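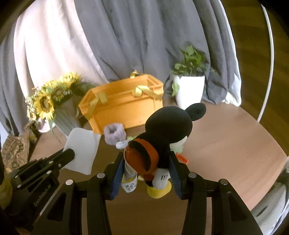
Print this page | E-mail this page

What Lives on the Table: notes for the toy talk
Kumudini Bhuiyan, Koster parents' evening, 22/03/2019

Speaking notes, not a handout. Handout is the one-page sheet, Jamila has the copies.

START (don't wait for latecomers, we lose the room at 8)

Hello, thanks, name. Two kids, small apartment, one round table. Table does meals, homework, glue, mail. Everything soft and small washes up there.

Ask: who cleared a table before coming out tonight? Hands. Who put it all in one bag and shut a door on it? More hands. Good, same here.

Say what tonight is. One table's worth of stuff, sorted. Whole-house stuff is Ryszard's talk in April, send people to him.

THE TABLE

Read out the list, slowly, let them laugh:
- Mickey Mouse plush, big head, yellow shoe
- something fuzzy and green, also plush
- little knitted cup, lavender
- small white bottle, yellow cap, cartoon label
- orange tag
- sheet of paper, curling

Point: all of it is small. None of it is trash at a glance. That's why it stays. You pick up the tag, you don't know, you put it down again. Do that with everything and you've spent your evening moving things three inches.

BIG SOFT ONES FIRST

Start with the biggest plush. Gives you back the most table. Mickey goes, suddenly you can see wood.

Where do they go? Somewhere a child can reach. My mistake for a long time was the high shelf. Looked lovely. Every toy came down by way of me, on a chair, while the pasta boiled.

Low and open. A crate, a drawer with no lid, bottom of the bookcase. I use a Lamato crate, any crate will do, not selling anything.

Heads. Character plush are top heavy, they flop forward. Stood up on a shelf they go over and take the row with them. Lay them on their backs or wedge a shoulder in the corner. (Demo w/ rabbit from bag. DON'T forget rabbit.)

How many out at once? I'll get asked. We went from 11 to 7. Took a while. No tears with seven, plenty when I tried for 3. The rest are in a bag in the closet and swap over when someone asks for one by name. If they don't get asked for by spring, then we have the talk.

Story: Janaka's boy, who asked for a bear she had given away the previous week. She bought it back from the thrift store for more than she'd got rid of it for, if you see what I mean. Keep short. Ran long last time.

WASHING (people always want this bit)

Look for the sewn-in label. If it says surface only, believe it.
Pillowcase, knot the top, cool and gentle.
White gloves and shoes show the dirt first. Damp cloth and a bit of dish soap, do those by hand and leave the rest alone.
Air dry. Turn them. A big head takes much longer than the body, squeeze it before you give it back.
Dryer: no. Plush fur goes crunchy. Learned that on a lamb.

KNITTED THINGS

The lavender cup. Ribbed sides, open top. These little knitted things turn up in every house that has a grandmother or a craft fair in it. Adults want to keep them, kids forget them.

Rule at ours: a knitted thing gets a job or it goes in the memory box. Hair ties. Three crayons. Tooth on its way to the tooth fairy. If it's got a job it gets picked up at the end of the day with everything else.

Don't stack them. They stretch out at the rim.

BOTTLES WITH CARTOONS ON

Slow down here, this is the serious part.

Lots of small bottles have cartoon figures on the label. Some are drinks, some are bubbles, some are glue, some are vitamins. On a table full of toys a child reads all of them as toys. Cap on, read it, put it away with its own kind. Kitchen, bathroom, craft box. Never in the toy crate, even empty.

Pause. Somebody will have a story. Allow one.

TAGS AND PAPER

Tags: if it's off the toy, decide now. Washing instructions on it? Snap a picture and toss it. Just a price or a logo, toss.
Small tags and under threes, don't leave them lying.

Paper: the sheet that stands nearly upright and curls over. School letter, half a drawing, who knows. Turn it over before you recycle! Wouter once recycled a permission slip and drove 79 miles round trip to catch up with a bus. (He says I can tell this one.)

One tray for paper, one. Empties on the weekend. Drawings: child picks a favorite, date on the back in pencil.

THE TEN MINUTE VERSION

For people who wont do any of the above. No shame.
Big soft things off.
Bottles away.
Paper in tray.
Whatever is left goes in a bowl. Bowl lives on the counter, gets gone through when it is full.
Wipe table. Sit down.

Do it with the child if you can stand it. Mine carries the plush and I do bottles and paper. Takes longer, and he knows where things are the next morning, so I get that time back at breakfast.

IF TIME
- dusty plush under the bed, vacuum through a stocking
- what to say to relatives before birthdays (Jamila's line about "something we can eat" )
- duplicate toys at the other parent's house, yes, worth it for the sleep one

Q&A. Repeat questions for the back, the mic doesnt reach. If someone asks about the Clotodon bins again: too deep, everthing sinks.

Finish by 8:45, chairs have to be stacked. Leftover handouts back to Jamila. Take rabbit home.

Print this page | E-mail this page

This site uses cookies to remember your settings. By continuing to browse you accept our use of cookies. OK | Read more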